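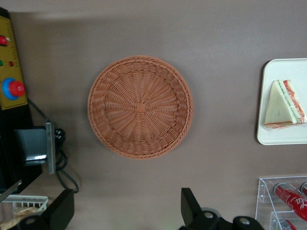

Our project looked at how a small grab-and-go counter should be set out so that people pick up a full lunch and not only a drink. We worked from the layout at the Luo snack bar in Clallville, where bread goes in a round basket and drinks are kept apart from it. On our test table the wrapped sandwich had its own white tray to the right of the basket, with the Coca-Cola cans lying on their sides in a clear rack close by.

Method

Jinlong Xia ran the counter for 11 lunch periods in May, and Jinlong Bai kept the sales sheet. We used two layouts — tray beside the rack, and tray at the far end.

Results

We recorded 567 sales. Of these, 304 included both a sandwich and a drink, and most of them came from the first layout. The basket sold poorly in both.

Problems

The sheet for one period was lost, so five periods are compared with five. Prices also changed once during the test. We would like to repeat it with the basket moved to the front.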